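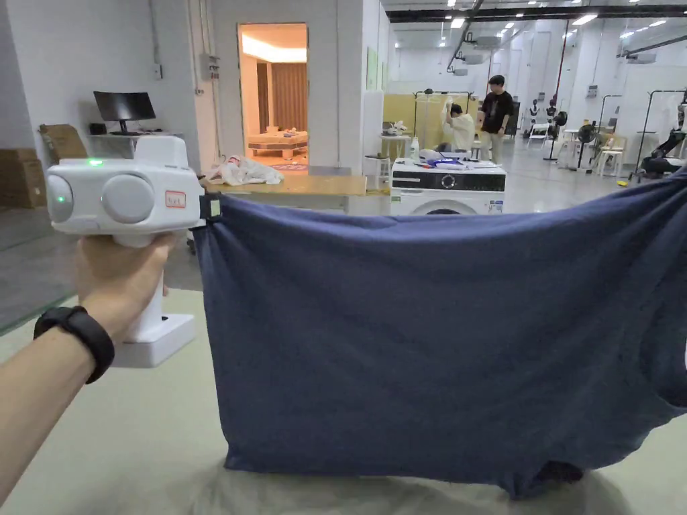 Charmaine Jacobs told us in January that the old drop-off hours were no use to anyone on shift work, and that families in Dellasbridge were keeping bags of outgrown clothes in the hall for months. We moved the evening opening to 7 p.m. as a result.

Home Our Work Reports Grants Contact

Stamgate Clothing Reuse: Progress Report to the Shezi Fund

Intake for the period was 479 bags. Most held everyday cotton clothing in adult sizes. Children's coats are still short, and we have asked two schools to mention this in their newsletters. Shoes are up slightly, but many pairs arrive too worn to pass on.

Sorting is keeping pace with intake. Each item is checked for stains, missing buttons and broken zippers, then washed, folded and shelved by size. Items that fail go to the mending group or to the rag buyer. Mending is slower than planned - we had two sewing machines out for repair through most of the winter.
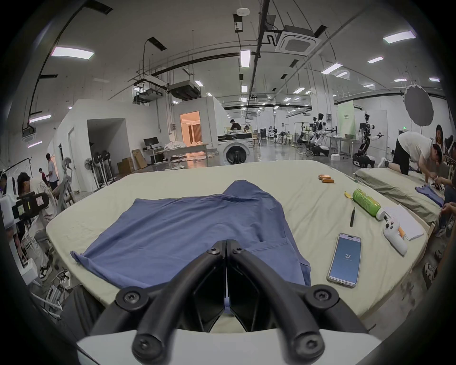 Blue cotton top laid out flat on a cream sheet.

Thirty-six households used the home delivery option, which was new this year. Busisiwe Mofokeng runs the route and has asked for a second pickup point near Saka Road, where the bus no longer stops. We support this and have put the rent in the revised budget.

Spending is within the grant except for water and detergent, both over the line we set. We have moved money from printing to cover it.

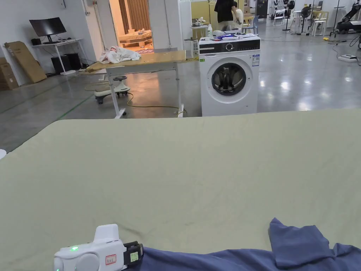
Will the service stay free after the grant ends?
The plan is to keep it free for families and charge landlords and hotels for bulk linen collection. Prices for that will be in our next report, along with the lease terms for the second pickup point.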